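Print this page | E-mail this page

ROB 403 Intro to Manipulation
Handout 11: notes from the open day at Stukora, 28/09/2018
Seren Ellis

For those who came and those who couldnt. Typed up fast, check against your own notes. 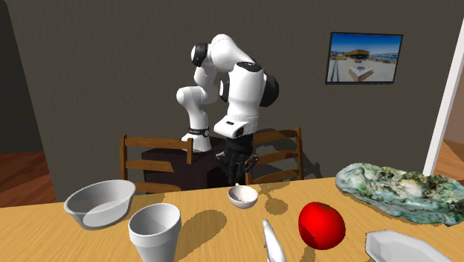 1. What the visit was

Demo day, mostly simulation. Stukora run their tabletop tasks in a simulator first (in-house, called Girow) and only move to the real bench once a task holds up. We saw the dining room set: one arm on a cabinet, parallel gripper, table in front with bowls, a cup, a tomato, a few odd shapes. Same arm model in every room they have, only the furniture changes.

Two talks, then the demo, then questions. Slides not shared, so what follows is from my notebook.

2. Why a dining room

- Clutter is the point. Earlier sets were blocks on a bare table, policies looked great, then fell over on anything with a rim.
- Chairs, wall, doorway are background only. Not graspable. They still matter for the vision side: the network has to learn to ignore them.
- Lighting gets changed between runs. Shadows on the table caused a lot of early false detections, esp. next to small items. Watch for this in your own project.

3. Objects and grasps

Small bowl with the spoon in it: the hard one. Do you grasp the rim, the handle, or the two together? Girow treats bowl and spoon as separate bodies, so a bad rim grasp can tip the spoon out. Their planner (Ploreck) scores rim grasps away from the handle higher.

Tomato: round, shiny, rolls if touched off center. Come from straight above, close slow. They said friction settings made more difference here than the planner did.

Large basin: too wide to take across with the fingers. Rim pinch only. One finger in, one out.

White cup: tapered, so the fingers slide up if you squeeze too low. Grasp nearer the rim. In the sim it is rigid, a real foam cup would crush. Good exam-type topic, think about what the sim leaves out.

Fish figurine and the flat marbled slab: put in as "distractors". Slab has raised uneven edges, collision mesh for it is simplified, so the contact you see and the contact computed are not quite the same thing. Someone asked if this is cheating. Answer: no, but write it down.

4. Numbers (copied off the talk, don't quote outside class)

- 3000 simulated attempts per task before anything goes to the bench
- 450 of those held back for testing, never used in tuning
- a task is dropped if the bench result is far below sim, no fixed cutoff given. I asked twice.

5. Approach and pre-grasp

Order used in the demo:
a) start pose, elbow folded, gripper open and pointing down
b) move over the target, stay high
c) straight descent, fingers open
d) close, wait, lift
e) check finger gap. If the gap is zero there is nothing in the hand, go back to b

Step e is cheap and most of you leave it out in the lab. Put it in.

Singularities: with the arm folded up tight near its own base you lose room to move. The mount is behind the table so near-side objects need a long reach and far-side ones a tight fold. Both ends are awkard. See the Hsu reading, workspace section, second figure.

6. For next time

- Read Hsu, workspace + the short part on contact.
- Pick one object from section 3. Half a page: two candidate grasps, which you would try first, how it fails.
- Sketch is fine, label the approach direction.
- Lab groups stay the same until February.

Missing from these notes: the camera calibration question from the back row, I didnt catch the answer. If you did, send it to me and I'll add it.

Contact: Seren Ellis, ROB 403 course office | Copyright 2018, for class use | Back to top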